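Workshop tips: sorting mixed jewellery when the new kit arrives

Filed under: Bench and sorting table

We sort second-hand and returned jewellery at Bratbridge, and since March part of that has been done with grippers supplied by Skiveo. I was asked to write up what works. I'll do that, but I'm not going to tell you it has halved anybody's day.

Before you start

Management's figure is that the Uvcombe branch put 1,504 pieces through in a month. I'd like to know how many of those were bangles. A bangle is easy. A fine chain wrapped round two strings of beads is the job, and that's still where the hours go.

1. Put a cloth down. Earrings and odd drops skid on a bare surface. A busy pattern is fine for big pieces, but small gold bits vanish into it, so go plain if you've got the choice.

2. Keep a box with a pale lining. Dark beads and thin cords show up well against white, and you can see which cord belongs to which strand before you pull. If a cord is hanging over the rim, start with that one.
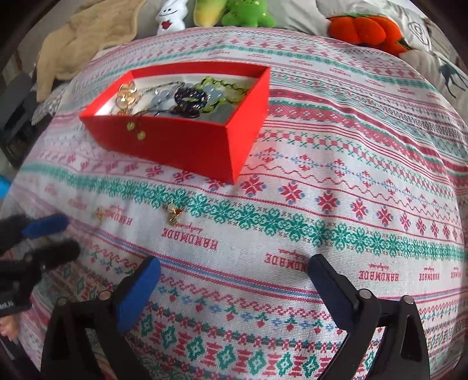
3. Lift, don't drag. Close the fingers on one strand only and bring it straight up. Dragging tightens every knot in the box, and then you're on to pins and swearing.

4. Have a second pair of hands for tangles. The sales talk was one worker per table. Chiến Quan and I tried it that way for 9 days and went back to sharing. One lifts the bracelet, the other deals with the heap. It's quicker, and your neck thanks you.

5. Hold seed beads lightly. The thread is the weak part. Let the loop hang and look at it all the way round before you set it down.
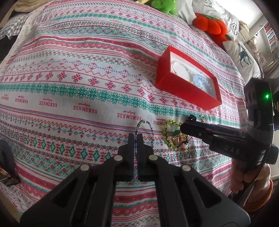 Seed-bead bracelet held up on its own, green pendant and yellow-green beads still to sort.

6. Stop after 43 minutes. That's our own rule, arrived at by grumbling. Squeezing a handle all morning is still squeezing, whatever the leaflet calls it.

What it has changed

Less picking with fingernails, I'll give it that. More time looking, and more time being asked how many we've done. Two of the older sorters at our Escobar site have been moved to packing, and I'm told that was always the plan. Their eye for a bad clasp went with them. If your place is getting the same kit, ask on the first Monday who'll be checking clasps, and get the answer in writing.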